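## 4. Setting up the label printer for your stock shelves

This section is for the Larnow desk printer together with the Brovanora stock list. If you still use the old paper list, please read section 3 first and come back.

Before you begin, you need:

- the printer and its power lead
- one roll of Ondieki labels, small or medium
- the computer where the stock list is kept

**Caution:** Do not open the lid during printing. The cutting bar inside is sharp, and it moves without a warning.

### 4.1 Load the roll

1. Switch the printer off and unplug it at the wall.
2. Press both side tabs and lift the lid until it clicks.
3. Put the roll on the grey spindle. The labels must come from under the roll, towards you.
4. Pull out a hand's width of paper and close the lid. Push on both corners.
5. Plug in and switch on. The light blinks orange, then stays green.

If the light stays orange, the paper is not straight. Open the lid and repeat from step 3.

### 4.2 Give each item a shelf code

Every item in the list has one code. Codes for the front room start at 192 and codes for the back room start at 259. Please do not use a code again when an item is sold out, otherwise the old sales will be mixed with the new ones.

1. Open the stock list and choose **New item**.
2. Type a short name, with the material first and then the shape. For example "Wicker basket, rectangular".
3. Type the code in the second field.
4. Add a photo if you wish. One or two are enough.
5. Choose **Save**. 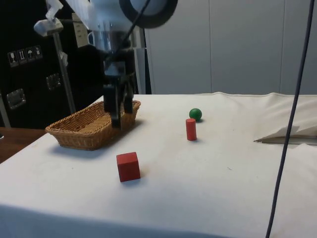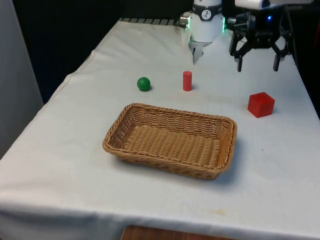

*Wicker basket, rectangular, code 232*

The name can be up to 40 letters, but on the small label only the first 24 are printed. Put the colour at the end, as it is the part you can lose most easily.

**Note:** Code 232 was left free in the first version of the list. It is now in normal use, so you may ignore the yellow mark beside it.

### 4.3 Print and check

1. Tick the items you want and choose **Print labels**.
2. Select the label size. It must be the same as the roll in the printer.
3. Print one label only and scan it with the Vurov hand scanner.
4. If the right name comes up, print the rest.

If the scanner gives two short beeps, the code is not saved yet. Go back to 4.2 and do step 5 again.

One roll of small labels holds 2,000. Near the end of the roll you will see a red stripe on the paper edge. You can finish the job, but do not start a long one.

### 4.4 Cleaning

Clean the print head at every roll change, with a dry cotton cloth. Never use window cleaner. Let the head cool for ten minutes before you touch it.

For a missing code or a locked list, write to Veerle Van Rooij and give the shelf code in the subject line.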